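Student team trains robot arm on computer disassembly

A student robotics team at Tannous Technical College is preparing a wrist-camera manipulator for hardware teardown, a task the group selected in October for its second-year automation project.

The system, named Flomumus, consists of a six-axis arm, a two-finger gripper and a small camera mounted at the wrist. Operators guide the arm by hand controller through individual steps inside an open computer chassis. Each run is logged as joint positions and video, and the logs are used to train a control policy.

The team has recorded 646 runs toward a target of 1,000. Work so far covers approach and alignment over small latches and connectors, where the tolerance at the fingertips is up to 2 millimeters.
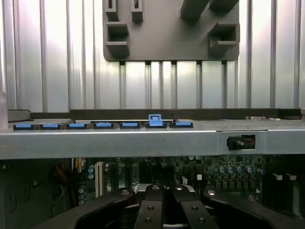 Carys Gronow, the project's instructor, said reflections from bare sheet metal remain the main source of error. "The camera exposure shifts when the wrist tilts, and the position estimate drifts with it," Gronow said. "We now lock exposure before each run."

The students also replaced the original fingertips after they flexed under side load. The current plates are drilled with a hole pattern that accepts different pads — a change that cut tool swaps to a few minutes.

Chassis for the exercise come from Corkico, a local electronics recycler. The parts budget for the year is $1,125, most of it already committed to a spare wrist cable and motor drivers.

Flomumus is entered in the disassembly class of the Drarkari student competition. Entries are scored on completed steps and on damage to the board. Teams must submit their run logs and a parts list before the qualifying round.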